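Community Radio Desk > Regulation and Licensing
Thread: Audio log retention going from 36 to 60 days in Skeltia

transmit_low
7 May 2026

The revised license conditions are out. Section on program logging, short version: every community station in Skeltia has to keep a continuous recording of its output for 60 days, up from 36. Recordings must be time-stamped, and the station has to hand over any requested hour within two working days. The penalty for a missing hour is 1,000 per occurrence. The notice lists 102 stations as covered, including ours in Ansah.

We log in mono at 64 kbps on an old desktop. Storage isn't a problem. The retention script is, as it was written by someone who has left and it deletes by file count instead of by date. Has anyone read the wording on backups? I can't tell whether a second copy is required or recommended.

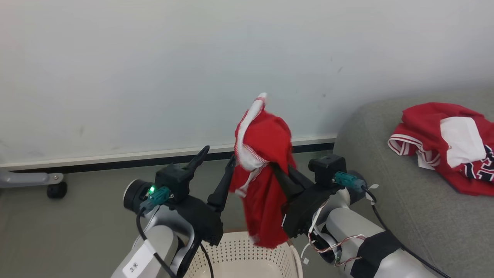

relaydesk

Recommended. The text says stations "should" hold a second copy and "must" hold a first one. The draft in February had "must" in both places and it was changed after the comment period.

On the script: deleting by count works only if every file is the same length. If the logger restarts at 3:20 you get two short files for that hour and your window shrinks without any warning. Go by the timestamp in the file name, never by modified date. Modified dates change when you copy to a new disk.

oddhours_fm

I don't agree that storage isn't a problem. It's small at 64 kbps, yes, but the conditions also ask for "intelligible speech at normal listening volume," and our phone-in segments at 64 mono are poor. Two callers talking over each other is mud. If a complaint comes in about something a caller said, you need to be able to hear what the caller said. 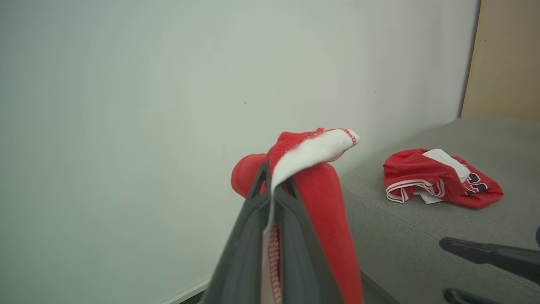 We moved to 128 stereo last year, guests on the left channel and callers on the right. It doubles the space and it settled one complaint already. The complainant had the quote wrong by a full sentence and the log showed it.

transmit_low

Splitting the channels is a good idea, but then you aren't logging output. The condition says output as broadcast. A feed taken from the desk before the transmitter processing is a studio recording.

oddhours_fm

Read it again. It says "a recording of the program service." It says nothing on where in the chain you take it.

relaydesk

It does, in the definitions at the back. Program service means the signal as received in the coverage area. So an off-air tuner is the safe reading. I would run both: tuner as the official log, desk feed as your own reference. If the transmitter drops, the tuner log shows noise, and that's correct, you were off the air.

For what it's worth, our setup at Fenalari after the last round of changes:

1. Tuner into a USB sound card, fixed input level, automatic gain off.

2. Stusarer writing one file per hour, name in local time with the UTC offset included.
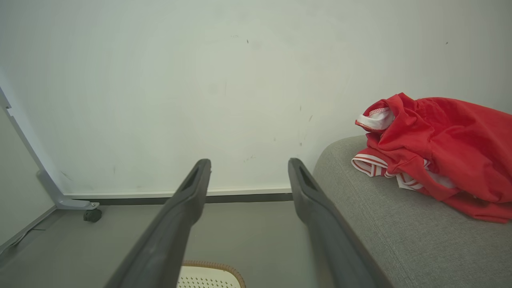

3. Nightly job that checks for 24 files and emails the duty address if there are fewer.

4. Deletion at 65 days, by file name. The extra five days cover a complaint that arrives on the last day and sits in the inbox.

5. Clock synced every hour. Check this one by hand once in a while.

carrier_null

Does Stusarer still lose a few seconds at the top of the hour when it closes one file and opens the next? We dropped it over that. Our news starts on the hour, and the first headline was missing from every log.

relaydesk

The old version did. There is an overlap setting now, off by default. We use ten seconds.

carrier_null

Fine, but off by default is a strange choice for a logger. I'd still go with a plain command-line recorder and a cron job — fewer parts, and you can read the whole thing on one screen.

transmit_low

That's how ours started, and see the first post. Going with the tuner, date-based deletion and 65 days. Old files stay on the old disk until the new window has filled.
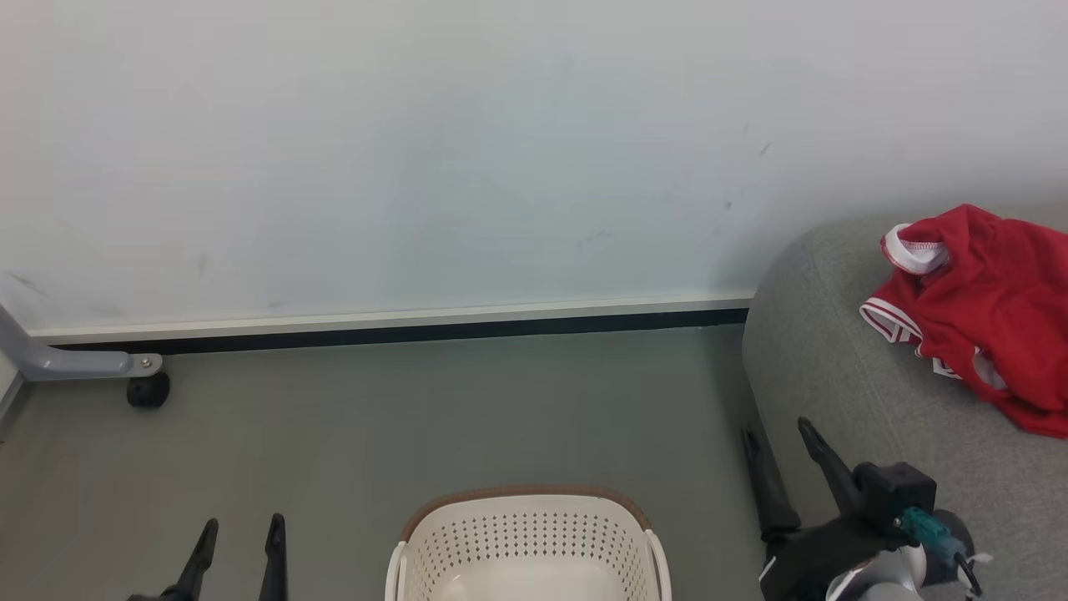
White wall and gray floor, with the gray sofa at right.

oddhours_fm

Still think the definitions section can be read either way. I've sent the question in writing and will post the reply when I get one.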